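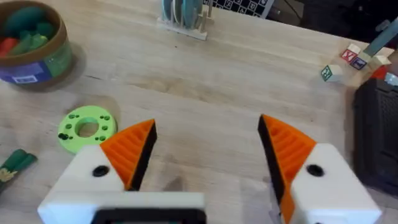
On the table in the toy room: the round box with foam pieces, a green ring and the wooden stand with its teal discs.

Category: Club news / Play and toys

Small parts, big table: news from the Plekine toy library

29 Aug 2026

The toy room in Brurkton is open again after the summer, and we have used the quiet weeks of July to go through all the shelves. Many families asked us for more things which small hands can sort, stack and put back, so this month we begin with a sorting table. It stands near the window and everybody is welcome to use it during opening hours.

The foam pieces live in a round cardboard box with a blue label. Most of them are green, but there is also a red one and one which is more yellow than green. They are soft and make no noise when they fall, and for this reason they have become popular with the parents who come with a baby on the arm. Please do not let the smallest children bite in them.

The wooden stand has upright pegs and the discs are kept in it, one above another. Some children like to fill it and others only want to take everything out, and both are fine for us. The lime-green ring with the many small holes came in a mixed parcel from our friends in Kvam. We do not know which set it belongs to. If you have a similar one at home, or an instruction sheet, we would be very glad to see it.

A few requests. When you borrow a box, look under the sofa before you close it. Write your membership number on the card, also when you take the toys only for one night. Wash plastic parts in warm soapy water, but the wooden ones only wipe with a damp cloth. We had to throw away a nice puzzle in spring after somebody left it in the sink.

The yearly fee stays at 80 crowns per family. We have now 125 families on the list, and five of them come all the way from Cukby, which makes us happy. The next toy swap will be announced on the board by the door. Boxes with missing parts can be brought too, we often find a use for them.

Search this site
Type a word and press Enter

Recent items
New shelves in the puzzle corner
Opening hours for the autumn
How to repair a wooden train
Thank you for the parcel from Kvam
Lost and found: one blue mitten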